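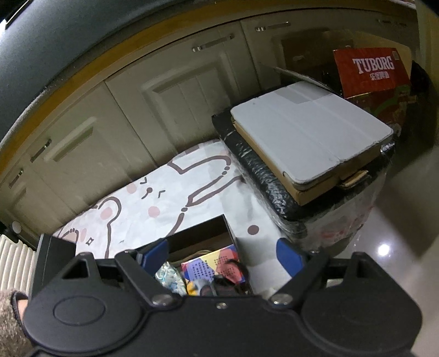 Open carton with mixed contents, printed cushion or mattress, and wrapped box.

Filed under: Meeting Minutes / Packing & Storage

Murnix Packing Group
Minutes, Friday, Room 4

Present: Amparo Sotomayor (chair), Halvard Lunde, Embla Aasen, Hiếu Khúc (minutes)
Apologies: Teófilo Urrego

1. Previous minutes
Accepted with one correction. The storage unit at Zesbridge is unit 5, as stated on the lease.

2. Open carton
The carton holds a small package in a multicolored patterned wrapper, a clear plastic bag and a tangle of dark straps or cables. H. Lunde proposed that straps and cables be tied and bagged separately before any carton is closed. Agreed. E. Aasen asked whether the small package should go with the Mercado goods. Not settled - T. Urrego to confirm from his list.

3. Cushions and bedding
The white fabric piece with the cartoon animal print is to travel in a closed cover, printed side in. A. Sotomayor noted that light fabric picked up marks in the June move and that cleaning was charged to the group. Covers to be ordered from Rorkero. Nothing heavy is to be stacked on fabric items.

4. Wrapped box
The large box in black bubble wrap stays as wrapped. H. Khúc pointed out that labels do not hold well on crumpled wrap. Labels will be tied on with string and the same number written on the packing list. E. Aasen asked for the list to be kept in one copy only. Agreed.

5. Materials
Budget for wrap, tape and covers remains at 1000 for the period. H. Lunde requested a second tape dispenser. Approved within budget. Insured value per load stays at 4000 - to be reviewed when the Zesbridge lease is renewed.

6. Actions
T. Urrego: confirm destination of small package.
E. Aasen: order covers.
H. Lunde: tie and bag straps or cables, buy tape dispenser.
H. Khúc: string labels, update packing list.

7. Other business
The door code for unit 5 has changed. A. Sotomayor will pass it on by phone.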